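Home News What's On Clubs Schools Contact
Search this site Enter keyword Go

Town choir sells out its first night at Stemard Hall

4 September 2022

What a night! The Podance community choir sang to a full house at Stemard Hall, with all 284 seats taken and a line of hopeful people still at the door when the lights went down. It was the choir's first full concert in its own right, and the cheering after the last song went on so long that they came back and sang it again.

The choir only got going in March, when Zodwa Sibiya put a card up in the library asking if anyone fancied singing on a weeknight. She was hoping for enough people to manage a bit of harmony. There are so many members now that the altos have had to move into the side aisle at rehearsals (they say the sound is better there anyway).

"I kept looking up at the balcony and thinking, those seats are for us," said Sibiya, who conducted all 200 minutes of the final rehearsal the day before and still had a voice left to thank everybody.

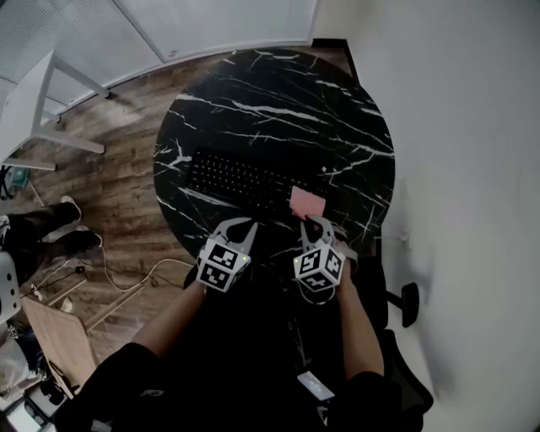 The program mixed old favorites with brand new music, and the new piece was the one people were humming on the way out. "Jistden Bells" was written for the choir by Gervásio Frota, and it starts with just 8 voices, very low, before the rest come in row by row. By the time the sopranos joined, you could feel it in the floor! Xolani Potgieter took the solo in the middle and held the long high note beautifully - there was a gasp from the back, and I'm fairly sure I was part of it.

Finbarr Madigan played piano all evening and got his own round of applause for a lively waltz that covered a late change of places on stage.

Ticket sales and the cake table together brought in $469 for new sheet music, and the choir already has its eye on a set of winter songs. New singers are welcome at any level, and you don't need to read music. Nobuhle Nkuna is taking names at the Stemard Hall box office - basses especially, please!

Recent items
Căpraru Street bridge open again
Library extends evening hours
Jistden flower show results
Swim club looking for coaches
More news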